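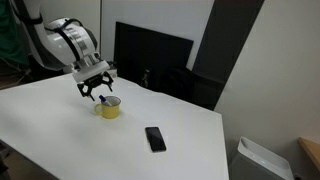

The yellow mug and the gripper, with the white table underneath.

Brollel 6 is out, and I've been grinning at my terminal all morning! For anyone who wandered in from a search engine, Brollel is our small compiled language, and Brekke is the build tool that comes along with it. Both got new versions on Friday, October 8, 2021, and you can fetch them from the Dradell mirror or from the usual downloads page.

The big change is that the compiler finally gives you error messages you can read. Helge Forsberg has been chipping away at this since May (I think he rewrote the type checker's messages twice) and it shows. You get the line, the bit it didn't like and a guess at what you meant. The guess is sometimes daft, so do send me the funny ones.

We closed 163 tickets for this one, a fair few of them mine, and the test suite now has 1624 tests in it. Brekke has learnt to rebuild only the files you've touched, so my own little parser project builds while I'm still reaching for my tea.
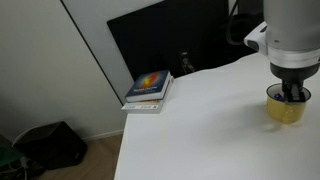 Will my old version 5 code still compile?
Most of it should, as long as you run the upgrade command first, which renames the handful of library calls we moved. If you've written your own string classes you may have to fix an import or two by hand.

The class reference has been rebuilt for the new version, though the pages on file handling are still the old ones and I'm working through them in the evenings. Tivby, our editor plug-in, needs updating too or it'll underline half your code in red (ask me how I know).

Bugs go on the tracker as always, and the mailing list is open if you just want a natter about it. Helge is already muttering about generics for the next one, so if you've got strong feelings, post them there before he starts typing.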